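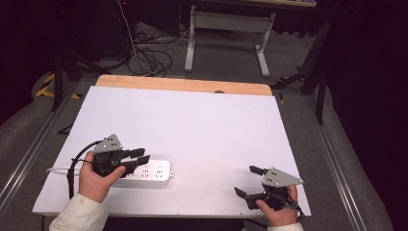 Slide 1: white tabletop, one small hole near the far edge.

Okay, hi everybody. Speaker notes version, so if you're reading this on the event page, it's going to ramble a bit. I wrote it the way I talk.

My talk is about desks. More exactly, it's about working from home in a small apartment and what I've learned from getting my desk wrong 3 times in 4 years. If you came for chair advice, I have very little (sorry!), but I'll take questions at the end.

(Wait for people to sit down. Drink water.)

So the first desk. I bought it when I moved to Atmont and it was enormous, because I had just gotten a job I could do from home and I felt like a person who should own an enormous desk. It blocked half the closet door. For a whole winter I got my sweaters out sideways, with one arm, like I was reaching under a vending machine. Ask the room: who has a piece of furniture they have to squeeze past every day? Hands up. Keep them up if it's been there over a year.

The lesson from desk one is to measure the room with the doors open. Closet, oven, dresser drawers, all of it. I put painter's tape on the floor now and live with the tape for a week before I buy anything.

Next slide - Desk two.

Desk two folded down off the wall. I loved it in the store. What I didn't think about is that a fold-down desk has to be cleared every single time you fold it, and I'm not a person who clears things. I folded it up maybe twice. The rest of the time it was just a narrow desk with bad legs, and it wobbled when I typed. On calls with the Udovance people my whole picture shook, and one of them asked me very kindly if I lived near a train.

(Pause here, this usually gets a laugh. If it doesn't, move on fast.)

Desk three was a gift to my back and a disaster for everything else. Standing desk, motor, the works. Great desk! But I'd put it facing the window, and by 3 in the afternoon I couldn't read a word on my screen. I bought curtains. Then I sat in the dark all day and wondered why I was sleepy. Turn the desk sideways to the window. It costs nothing and I waited until September to try it.

Next slide - Money.

I added it all up for this talk and I'd spent 2,000 dollars on desks, curtains and a lamp I hated. The thing that helped most was a 50 dollar shelf I put behind the desk, so the printer and the paper piles had somewhere to go. I would do the shelf first next time. Clear the surface, see how much of it you use, then shop.

Quick bit on cables, if there's time. Tie them in one bundle, leave slack, label both ends. Skip this part if we're past the half hour, it's also in the handout.

Thank you to Mollel for the room and the coffee. The handout has the tape method and my measuring list, and there's a stack of them by the door. Questions?

(If no questions, ask them about the vending machine arm.)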